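The Subscription Nobody Cancels

How a four-person app shop stopped selling and started renting

Prirkmont. Second floor, over a tire place. Four desks, one window that opens. Abla Twal is on the phone with a customer who wants a refund on an app that costs less than a sandwich. She gives it to him. Hangs up. "Eleven minutes," she says. "For that."

That call is the whole problem with paid downloads, as she sees it. You get paid once. Then you owe support forever.

Twal started Cekance with Zaid Zoubi, an old coworker. Their one product is Prallik, a scheduling app for people who run small jobs: dog walkers, piano teachers, window washers. For its first stretch it was a straight purchase. Pay, download, done. July was their best month under that model and it brought in 621 sales. Sounds fine. Then take out the store's cut, the refunds, the server bill, and the guy they pay to keep calendars in sync when a phone maker changes something.

"We were proud of that number for maybe a day," Zoubi says. "Then I did the spreadsheet."

So they switched. Free to download, monthly fee for the parts that matter. Reminders, invoices, the client list past a certain size. Old buyers kept everything they had paid for, no fee, no expiration. Twal insisted on it. Zoubi did not love it, and still doesn't.

The first wave of reviews was rough. One star, one star, one star, a long one in all caps. Most came from people who had never bought the thing to begin with. Twal answered all of them herself, at night, which she now says was a mistake. Not the answering. The night part.

Numbers, since everyone asks. After the change, 438 people started a trial. Of those, 162 stayed and paid. The rest wandered off, and a few wrote to say why. Too expensive. Too many buttons. Got a real job.

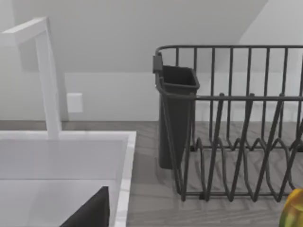
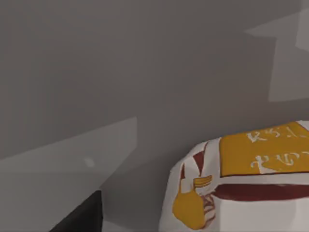
Wissam Mansour came in around then, part time, to work on the trial. He'd done pricing pages for a fitness app called Kassab and had opinions. First thing he cut was the welcome tour. Seven screens, gone. Second thing was the credit card up front. Zoubi fought him on that one for two weeks.

"You ask for a card, you get fewer people, but they're serious," Zoubi says. "You don't ask, you get tourists."

Mansour's answer: tourists tell their friends. They tried it his way. Sign ups rose, the share who paid dropped, and the money came out a little ahead. A little. Both men claim to have won the argument.

What about ads? They tried them early, one banner along the bottom of the free version. It lasted nine days. A piano teacher opened the app in front of a student's mother and got an ad for a dating service. She called. Twal pulled the banner that afternoon and it hasnt been back.

There is other money around, if you look. Dragica Lazarević, who builds apps on contract and has watched a lot of small shops come and go, thinks most of them miss the plain one: sell to whoever employs your users. One window washer pays a few bucks a month. A company with a crew of them pays for every seat and doesn't write reviews.

Cekance has one customer like that so far, a cleaning outfit run by Sandrine Delaunay. She wanted a single bill and a person to call. She got both. She also wanted route maps, and is still waiting on those. "I ask every month," Delaunay says. "They say soon. It's a very cheerful soon."

The route maps are on the whiteboard, under a bug about time zones and above somthing that just says FONTS?? in Zoubi's handwriting. Mansour figures on the fall. Twal won't give a date.

She has other things to settle first. The yearly plan, for one. Pay for twelve months, get two free. Good cash now, thin cash later, and a pile of refund requests if the maps slip again. Zoubi wants it live this week. Twal wants to see one more month of renewals.

The phone rings again. Another refund. She reaches for it before he can.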